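2026년 4월 23일

블로그 이사 사흘째. 사실 이사라고 부르기도 민망한 게, 짐을 싸기만 하고 아직 하나도 못 풀었다. 오늘은 퇴근하고 저녁도 대충 때우고(식빵에 계란) 바로 노트북 앞에 앉았는데 정신 차려 보니 자정이 다 됐다. 그래도 까먹기 전에 적어 둔다. 나중에 또 옮기게 되면 이 일기가 나를 살릴 테니까.

발단은 댓글이었다. 지금 쓰는 Nesard 블로그에 스팸 댓글이 어찌나 달리는지, 지난주에는 진짜 사람이 남긴 댓글까지 같이 지워 버렸다. 된장찌개 글에 "저도 애호박 나중에 넣어요" 하고 써 주신 분이었는데... 그분 이 글 보시면 제발 다시 한 번만 달아 주세요, 일부러 그런 거 아니에요. 스팸 필터를 바꿔 보려고 설정에 들어갔더니 그 기능은 유료 요금제로 넘어갔다고 한다. 그것도 공지 한 줄 없이! 그 길로 내보내기 버튼을 눌러 버렸다. 좀 욱했다.

내보내기는 금방 끝났다. 압축 파일 하나가 떨어졌고, 풀어 보니 글은 글대로 사진은 사진대로 폴더가 나뉘어 있었다. 여기까지는 기분이 좋았다. 그런데 글 파일을 열었더니 한글 제목이 전부 퍼센트 기호랑 숫자로 바뀌어 있는 거다. 제목이 주소에 들어가면서 그렇게 됐나 본데, 본문은 멀쩡하니 못 살릴 건 아니었다. 다만 파일 이름만 보고는 뭐가 무슨 글인지 알 도리가 없다. 하나씩 열어서 읽고, 이름 바꾸고, 닫고. 그러다가 옛날 글에 빠져서 한참을 읽었다. 처음 블로그 시작했을 때의 나는 왜 이렇게 느낌표를 많이 썼을까. (지금도 쓰지만.)
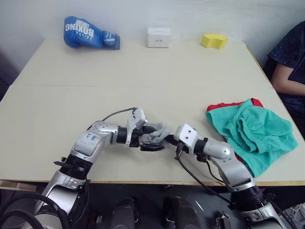 옮길 곳은 두 군데를 놓고 고민했다. Burham이랑 Tuominen. Burham은 화면이 예쁘다. 글꼴도 시원시원하고 처음 만들 때 고르는 테마가 다 마음에 들었다. 그런데 카테고리를 두 단계 이상 못 만든다. 나는 '부엌' 밑에 '국물', 그 밑에 '멸치 육수' 이렇게 나눠 놓은 사람이라 여기서 벌써 막혔다. 남들이 보면 뭘 그렇게까지 하나 싶겠지만 나한테는 중요하다. Tuominen은 반대로 생긴 게 좀 투박한데 카테고리는 원하는 대로 들어가고, 무엇보다 예약 발행이 된다. 아침 출근길에 글이 저절로 올라가 있는 그 기분을 포기할 수가 없어서 결국 Tuominen으로 정했다.

정하고 나니까 가져오기가 또 문제였다. 글을 한꺼번에 올렸더니 중간에 멈춘다. 오류 문구도 없이 동그라미만 빙글빙글. 다섯 번을 다시 했다. 다섯 번째에 혹시나 싶어 사진 폴더를 빼고 글만 올렸더니 쑥 들어간다. 허무하기도 하고 신나기도 하고. 대신 글 안에 사진 자리가 죄다 비어 버려서, 사진은 따로 올린 다음 자리를 하나하나 맞춰 줘야 한다. 오늘 그걸 네 편 했다. 이 속도면 여름휴가까지 가겠다 싶어서 목표를 아예 7월로 잡았다. 마음이 한결 편해졌다.

검색해 보다가 Octavian Rusu라는 사람이 쓴 글을 찾았는데, 이 사람도 Nesard에서 Tuominen으로 옮긴 모양이다. 영어로 된 글이라 번역기를 돌려 가며 읽었다. 옛 주소를 새 주소로 넘겨 주는 설정이 있다는 걸 그 글에서 처음 알았다. 표를 하나 만들어서 왼쪽에 옛 주소, 오른쪽에 새 주소를 쓰고 그대로 올리면 된단다. 해 봤더니 된다! 옛날 주소로 들어갔는데 새 블로그가 뜨는 걸 보고 혼자 방에서 박수를 쳤다. 감사 인사를 남기고 싶어서 댓글을 썼는데 내 댓글이 스팸으로 분류됐다는 메시지가 떴다. 스팸이 싫어서 도망 나온 사람이 스팸이 됐다. 내일 메일로 다시 보내 봐야지.

그리고 사진 용량. 이건 내 잘못이 크다. 그동안 원본을 그냥 턱턱 올렸더니 사진 한 장 한 장이 어찌나 무거운지 첫 화면 뜨는 데 한세월이 걸린다. Resero라는 프로그램을 깔아서 한 번에 줄이는 중인데, 폴더째 끌어다 놓으면 알아서 크기를 맞춰 준다. 쓰기는 편한데 줄이고 나면 파일 날짜가 전부 오늘로 바뀐다. 나는 사진을 날짜순으로 찾는 사람인데! 설정을 뒤져 보니 '원래 날짜 유지'라는 칸이 맨 아래 숨어 있었다. 이미 절반은 돌린 뒤였다. 처음부터 다시 돌렸다. 그 사이에 차를 한 잔 끓여 마셨고, 마시면서 또 옛날 글을 읽었다.
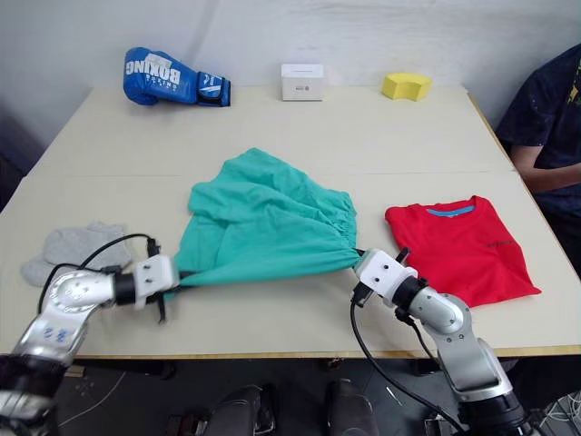 파란 권투 글러브와 하얀 상자, 노란 스펀지.

사진 설명 다는 것도 이번에 습관을 들여 보려고 한다. 예전 글에는 사진만 덜렁 있고 설명이 없어서 지금 보면 나도 뭘 찍었는지 모르겠는 게 수두룩하다. 김치전인지 부추전인지 본문을 읽어도 모르겠는 사진도 있었다. 짧게라도 한 줄씩 달아 두면 검색할 때도 편하고, 화면을 소리로 읽어 듣는 분들한테는 대체 텍스트 칸도 채워 드려야 한다고 하니 그것도 같이 하기로.

블로그 이름은 그대로 갈지 바꿀지 아직 못 정했다. 동생한테 물어봤더니 "이름이 있었어?" 한다. 몇 년을 썼는데 너무하지 않나. 새 이름 후보를 메모장에 적어 봤는데 자고 일어나서 보면 분명 부끄러울 것 같아서 여기에는 안 적는다. 일단은 그대로 간다. 머리글에 들어가는 그림만 바꾸고 싶은데, 그림 넣는 칸이 가로로 너무 길어서 뭘 넣어도 위아래가 잘린다. 이건 주말에 다시 보자.

구독하던 분들께는 옛 블로그 맨 위에 공지를 걸어 놨다. 쓰다 보니 너무 길어져서 반으로 줄였는데도 길다. 이웃 한 분이 벌써 새 주소로 찾아와서 "여기 맞나요?" 하고 방명록에 써 주셨다. 맞아요, 맞습니다. 아직 상자도 안 뜯은 집에 첫 손님이 온 기분이라 답글을 세 줄이나 썼다가 부담스러울까 봐 한 줄로 고쳤다.

남은 일 적어 두고 잔다.

메뉴에서 '부엌'이 두 번 나오는 것 고치기
방명록 알림 메일로 받기 설정
멸치 육수 글 사진 순서 뒤집힌 것 확인
Nesard 자동 결제 해지 (이거 진짜 잊지 말 것, 다음 결제일 전에!)
옛날 글 그만 읽기

마지막 건 자신 없다. 방금도 메모하다가 매실청 담근 글을 또 열었다. 그때 설탕을 얼마나 넣었는지 안 적어 놨더라. 내일 엄마한테 전화해서 물어보고 글 밑에 덧붙여야겠다.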